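Last updated: November

Hello again! A few bits from the seed corner, which Anqi Jia and I have been sorting out at last. Two evenings so far - and plenty of tea.

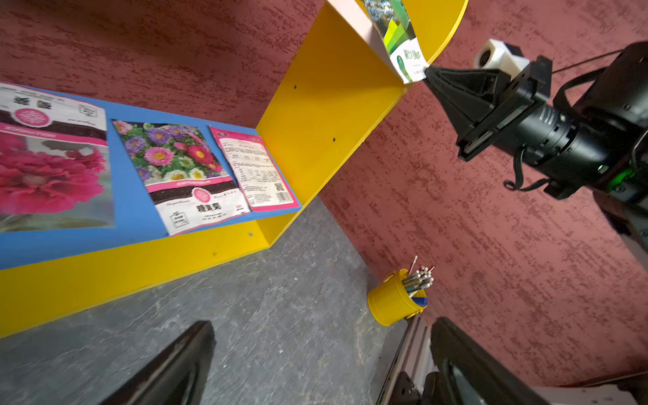 Flowers have a level to themselves now and I'm so pleased with it. The blue shelf against that dark red wall cheers me up no end, and the asters are my favourite (purple, pink, magenta, white - yes please!). Cucumber is up on the higher level with the other bits. Beverley Paewai wants asters for Hustport too.

18 shares
2 comments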